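Interior Fittings, Unit 6: Wall Mirrors and Open Shelving
Notes by Sorin Buzatu, revised 08/05/2025

Hanging height is taken to the center of the glass, not to the top of the crest. Mark the center first, then transfer the fixing point up the wall. On a curved panel use two fixings - a single hook lets the mirror rock.

Keep at least 100 mm between the outer edge of the molding and any wall ornament.

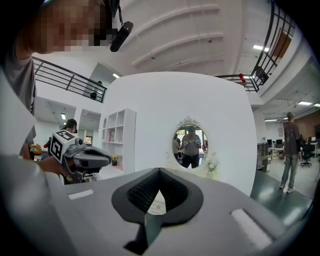 6.2 Round mirrors, ornate frames

White scrollwork on a white panel has low contrast and reads mainly by its shadow. Small colored items on nearby open shelves, such as a plant with yellow flowers, stand out more.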